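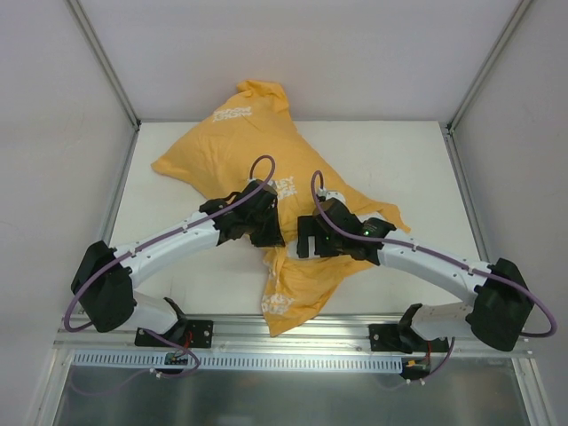
4 min read

Building a Two-Arm Table at Home: Notes for Session 2
Handout by Sizwe Lekota, Gronurdale Shared Workshop

Welcome back, everyone, and a special hello to those of you who missed the first evening (the notes from that one are in the binder by the door, please put them back when you're done!). Last time we talked mostly about motors. Tonight is about everything around the motors, which sounds duller, but in my experience it's where a home build spends most of its evenings.

1. Why cloth is such a good teacher

A wooden block keeps its shape, so you can write down where it is and go and get it. A bag or a shirt has a new shape every time you touch it, and there's no single spot you can call its position. When Ataberk Uysal and I began the Manow build in January, we spent two whole weekends on blocks and felt very pleased with ourselves, and then we put down a tote bag and felt a good deal less pleased.

The thing to think about is where you want to take hold. A fold that stands up a little is a gift, and a flat stretch of fabric is a much harder place to start. If the fingers come together on flat cloth, they have to gather something up between them before there's anything to hold, so go slowly, press lightly, and let the fabric come to you.

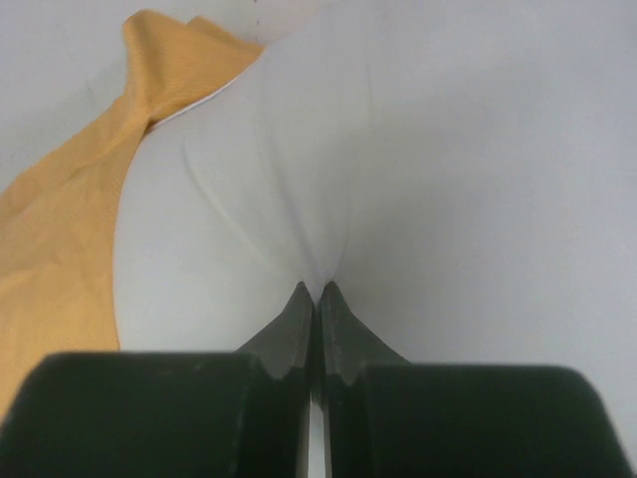 Pull gently, too. A hard tug drags along everything else that's lying on or under the cloth, and then your second arm is reaching for something that has moved. I like to move one arm, wait a breath, and only then move the other. It feels terribly slow the first evening and perfectly normal by the third.

2. Getting the two arms to share

Both arms want the middle of the table, so give them rules before you give them power. Ours are simple enough to fit on a card:

- Start with the speed turned well down, in both arms.
- Keep one hand near the stop switch, and say out loud which arm you're about to move.
- Leave enough slack for the wrist to turn all the way in both directions, then check that the loop can't catch on the other arm.

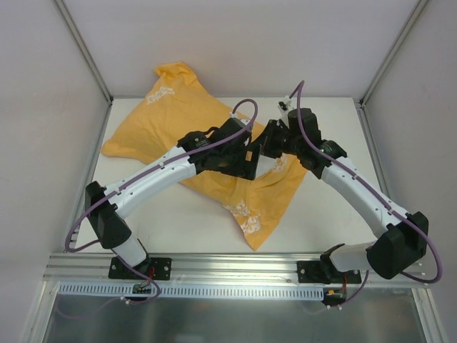 3. The rail and the wiring

Bolt the rail down first, and bolt it down properly. Everything you measure later is measured from it, and if it shifts by a hair at the base you'll see a great deal more than a hair out at the fingers. Ours went on crooked, and it cost us 38 minutes with a square to put it right, plus a pot of coffee.

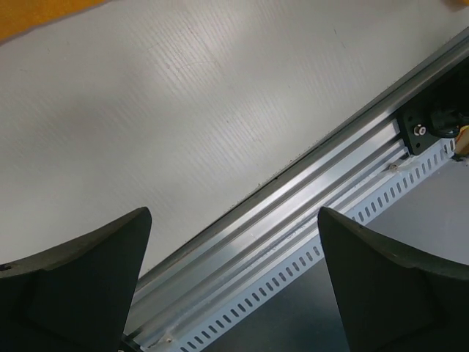

Cable duct is cheap, and I'd ask you to buy it before you think you need it. Tekin, our first build, had its wires taped to the table leg, and finding one bad connection meant peeling off the lot. On this table the white slotted channel runs right alongside the rail, just below it, so a wire can be followed with a finger from one end to the other. Label both ends of every wire while you're at it!

For next time: bring a piece of cloth you don't mind creasing, and a sketch of where your own rail will go. Pencil is fine.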